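Skument to reopen in larger space on Camon Street

6 February 2025

The household reuse store Skument will open its new location at 606 Camon Street in Fleury later this winter, following a move that started in December. The old store on the lower end of the street has closed to shoppers, and donations are now being taken at the new address.

The store sells used kitchenware, linens, lamps and small furniture. It has been in Fleury for nine years and had outgrown its first home, where larger pieces often had to be kept in a rented garage across town. The new building gives it 2,000 square feet on one floor, with a sorting room at the back and a loading door on the alley side.

Sorting is the main job at the moment. Donated goods are checked, wiped down and priced in the back before they go out to the sales floor. Glassware and dishes are being done first, then bedding and towels. Anything chipped or missing a part goes on a separate shelf for the repair bench, which will be open to the public one evening a week once the store is running again.

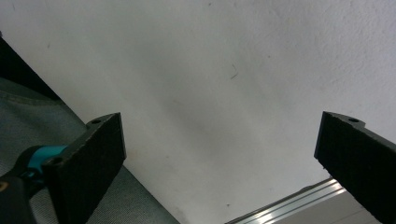

Photo: Skument

Shelving for the new sales floor came from Kaluto, a closed hardware store in the next county. The units were bought as a single lot and arrived in December. They have been set up along the side walls, and the middle of the floor is being kept for tables, chairs and dressers. Lamps will be tested at the counter before they are sold.

Donation hours during the move are shorter than usual. Items can be dropped off at the alley door in the afternoon until 5 p.m. Boxes should be small enough for one person to lift and weigh no more than 40 pounds. The store asks that dishes be wrapped in newspaper and that cords be tied to the appliance they belong to.

Skument is not taking mattresses, large appliances or car seats. Sofas and bed frames will be accepted again after the opening, and pickup service within Fleury will return at the same time – the van is being used for the move until then.

Store credit slips issued at the old address are still good. Shoppers who had furniture on hold before the closing can collect it at the new building with their receipt, using Door 2 on the parking lot side. An opening date will be posted in the front window.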